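4.2 Where breakfast things end up

The claim we set out to test is a familiar one in the household literature: that people who eat breakfast at the same table every morning settle on a fixed layout, and that the layout saves them effort. Paquette's version is the strongest. She holds that each item finds a "resting place" within a few weeks and that the resting places, once found, are close to the best ones available. We doubt the second half of that, and after coding our own material we have become less sure of the first.

The Robichaud set holds 622 table records from 63 households. For each record a coder marked the position of the toaster, the bread, any tray or plate, and any small open container, using a grid laid over the tabletop. Records in which the toaster stood on a counter and never came to the table were dropped before coding. Two coders worked apart and settled differences afterward by talking them through, a procedure that tends to make agreement look better than it was.

Toasters did stay put. In most households the toaster kept to one end of the table or to the back of it, and it is tempting to read this as a choice made by the eater. We would be slow to do so. A toaster has a cord, the cord has a length, and the outlet is where the builder left it. When we grouped households by the nearest outlet, most of the variation in toaster position went with it. A preference may still be hiding in what remains, but the earlier studies did not look for the outlet at all, and their talk of "habit" should be read with that in mind.

Trays are a harder case. The usual argument is that a tray set near the eater's side shortens the trip from slot to plate. Figure 3 is typical of the tables we coded as "split": the white toaster is at the back right with a slice of toast standing in it, while the white rectangular tray lies well over to the left and a small wire-mesh basket sits between the two. Anyone moving toast to the tray has to go past or over the basket. On Paquette's account a layout like this ought to be rare in a settled household. It was not rare in ours, and it turned up in households that had used the same table for years as well as in those that had just moved in.

Baskets deserve a word because they are so often left out. Earlier schemes, Jeroren's included, lump them under "other." In our records they held all sorts of things, and few of those had any clear part in making toast. The basket in Figure 3 has a few light brown wooden items leaning in it. We coded the contents only as "wooden, small" and did not guess at their use. A scheme that assumes everything on a breakfast table belongs to breakfast will find order whether or not it is there, and we suspect that a good share of the tidy results reported so far come from that assumption.

Figure 3. A table coded as "split," with tray, wire-mesh basket and toaster.

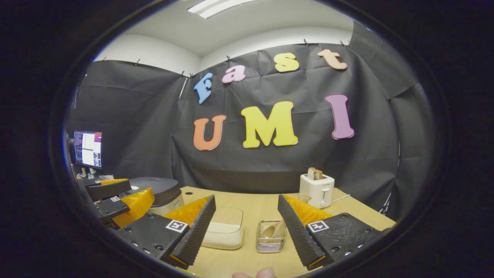
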